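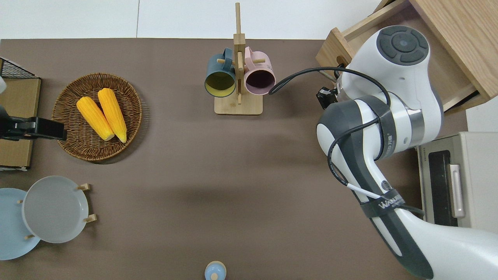

Wicker basket with two corn cobs, and the mug tree with a dark teal mug on the left side.

Kitchen and Dining Room Walk-Through Checklist
Flisora Guest House, spring opening, sheet 29

Marks used: OK = fine as it stands. FIX = needs work before guests arrive. WATCH = fine now, look again next month. N/A = we don't have one.

I did this one in April with the heating still on and the windows shut, so a couple of the air readings may change once it warms up. I love this job, by the way. A kitchen tells you so much when you get down on your knees with a flashlight!

1. Floors and walkways

1.1 Main path from back door to stove clear – OK
1.2 No lifted edges on floor covering – FIX
Comment: The strip between the kitchen and the dining room has come up at the pantry end. You can slide a coin under it. Screw it down or replace the strip, but please don't tape it again. The old tape has left a gummy line that picks up grit.

1.3 Anti-fatigue mats flat and clean underneath – OK
Comment: Very clean underneath. Whoever has been lifting these, thank you.

1.4 Step down to the cellar marked – WATCH
Comment: The yellow paint is still there but getting thin in the middle where everyone's foot lands. One more season, maybe.

1.5 Floor drain grate seated properly – OK

2. Stove, oven and hood

2.1 Burners light on first try – FIX
Comment: Back left took several clicks. The cap was sitting crooked, and it was better once I turned it, but the little holes on that side are clogged. Brush them out and try again. If it still hesitates, call the gas fitter and leave that burner off until it has been looked at.

2.2 Flame color blue and even – OK
2.3 Gas shut-off reachable without moving anything – FIX
Comment: The flour bin has crept in front of it again. The bin goes by the pantry door. I moved it and I'd like to see it stay there this time.

2.4 Hood filters free of grease – WATCH
Comment: Better than I expected after a winter of frying. Soak them before the first big weekend.

2.5 Oven door closes fully – OK
2.6 Oven thermometer matches the dial – WATCH
Comment: It runs a little hot toward the back. Bakers like it, so I've only written a note on the inside of the cupboard door. Turn trays halfway through.

2.7 Nothing stored on top of the hood – OK

3. Electrical

3.1 Outlets near the sink trip when tested – OK
Comment: Both of them went with a good sharp click. Lovely sound.

3.2 Cords in good shape, no tape repairs – FIX
Comment: The Redeo mixer has a nick in the cord close to the plug. I have taken it out of use and put it on the office shelf with a tag on it. A new cord costs very little and the mixer itself is wonderful, so let's get it mended.

3.3 No extension cords used as permanent wiring – FIX
Comment: One behind the dining room sideboard, feeding the lamp and the hot water urn together. The lamp can stay there on its own. The urn needs to go straight into the wall.

3.4 Breaker panel labels readable – WATCH
Comment: The pencil labels are fading. Circuit 2 just says "kit," and there are several kits. Let's write these out properly in marker.

4. Open shelves, counters and things that hang

4.1 Shelf brackets tight – OK
4.2 Heavy items stored below shoulder height – FIX
Comment: The cast iron is back on the top shelf. I know it looks terrific up there. It would look just as good down on the lower rack and would be a lot kinder to shoulders and toes.

4.3 Mug trees and hooks steady with the mugs on them – OK
Comment: Hang mugs on both sides of the post and add them one side at a time, left then right. A mug tree loaded on one side will go over when somebody grabs in a hurry. Check each handle for hairline cracks as you hang it. Run a fingernail around the inside of the handle and you'll feel one long before you see it.

4.4 Baskets used for produce are clean and sound – OK
Comment: I'm a big fan of baskets for corn, onions and squash because the air gets all the way around. Look for broken ends that could snag a finger, and shake the crumbs out every time one is emptied. No cut fruit and nothing that drips. For that, use the bowls.

4.5 Knives on the rack or in guards – OK
4.6 Glass stored away from the edge – WATCH
Comment: The tall Gündoğdu pitchers are right at the front of the sideboard. Pretty as anything, but push them back a hand's width.

5. Cold storage

5.1 Fridge holding at 40°F or lower – OK
5.2 Freezer holding at 0°F or lower – OK
5.3 Raw meat on the bottom shelf – OK
5.4 Door seals clean and gripping – FIX
Comment: The paper test failed on the pantry fridge. A slip of paper pulls right out at the lower corner. Wash the seal with warm soapy water first and test it again. If it still fails, the part number ends in 3028 and the full number is inside the door.

5.5 Open items dated – WATCH
Comment: Nearly 64 containers in there and most had a date on them, which made me very happy. The sauces in the door are the ones people forget.

6. Sinks, water and cleaning supplies

6.1 Hand sink has soap, towels and nothing else in it – OK
6.2 Hot water arrives promptly – OK
6.3 No leaks under the main sink – FIX
Comment: Slow drip at the trap. There's a bowl under it now. Hand-tighten the nut, dry it all off, then lay down a sheet of newspaper and look again in the morning. Drips show up beautifully on newsprint.

6.4 Cleaning products kept away from food – OK
Comment: The new Movport cabinet has made this so much easier. It closes, it latches, and I can see every label without moving a bottle.

6.5 Spray bottles labeled – FIX
Comment: One clear bottle of something pale blue with no label. I didn't sniff it and neither should you. Get rid of it the way the county asks and start a fresh one with a label on it.

6.6 Sponges and cloths changed on schedule – OK

7. Fire and first aid

7.1 Extinguisher in its bracket, needle in the green – OK
7.2 Fire blanket within reach of the stove but not above it – OK
Comment: Great spot by the door. You can get to it without leaning over a flame.

7.3 Smoke alarm sounds when tested – OK
7.4 Carbon monoxide alarm within its date – WATCH
Comment: Good through the end of the season. Put a new one on the list for fall.

7.5 First aid kit full – FIX
Comment: No burn gel, and the finger bandages are down to the odd sizes. Kitchens go through the small ones. Buy double.

7.6 Emergency numbers posted by the phone – OK

8. Dining room

8.1 Chairs checked for wobble – FIX
Comment: I sat in every one of them and it was a very pleasant half hour. The one with the green cushion rocks. A dab of glue in the back left joint and a clamp overnight should do it.

8.2 Table leaves lock – OK
8.3 Rugs have grip underneath – OK
8.4 Curtains clear of the heater – WATCH
Comment: Clear when tied back. When they're loose, the left one swings closer than I like. Keep them tied back whenever the heater is on.

8.5 High chair straps and buckle working – OK
8.6 Second exit unlocked during meals – OK

What I'd do first

The gas shut-off is already clear, so start with burner back left, the urn and the unlabeled bottle. Those can all be dealt with before lunch. Then the floor strip and the drip. The fridge seal can wait for the wash-and-test, and the mixer cord can go out with the next errand into town.

Please write your initials and the time next to each FIX as it gets done, in pen. I'll be back before the first guests with my flashlight and a fresh sheet. The place is in really good shape, and the cellar shelves (separate sheet) are the best I've seen them!

Sheet 29 goes in the red binder, behind the boiler report.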